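About Ditwood

Ditwood refurbishes and rebuilds desktop computers for schools, clinics and small offices. The business was started by Edem Sarpong in a rented unit in Sutonthorpe and now works from two sites, Sutonthorpe and Terstead. Bench work is done at Terstead.

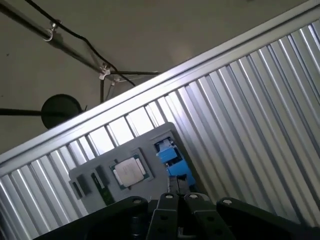

Parts are stored and issued as kits, one kit per machine. Each kit is checked against the job sheet before it goes to the bench. A grey foam tray with cut pockets keeps the processor in a square recess and the memory in a long slot beside it, so a missing part shows as an open pocket. Trays are labelled at the store and returned there when the job is closed. Our largest single order to date was 250 desktops for Liang, delivered over three months and finished in September.

Every build follows the same order: processor, memory, cooling, storage, then cabling.
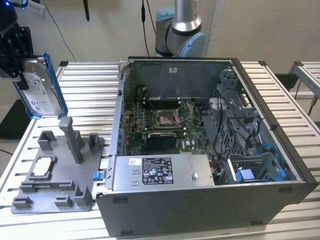
Drives are wiped and tested before they are released to a kit, and the serial number is recorded against the customer's asset number. A drive that fails any test is shredded. We have 1,586 machines under service agreement.

Quotes and collections are handled by the Sutonthorpe office, Monday to Friday. Minimum order for collection is three units.

Page updated Feb 15, 2023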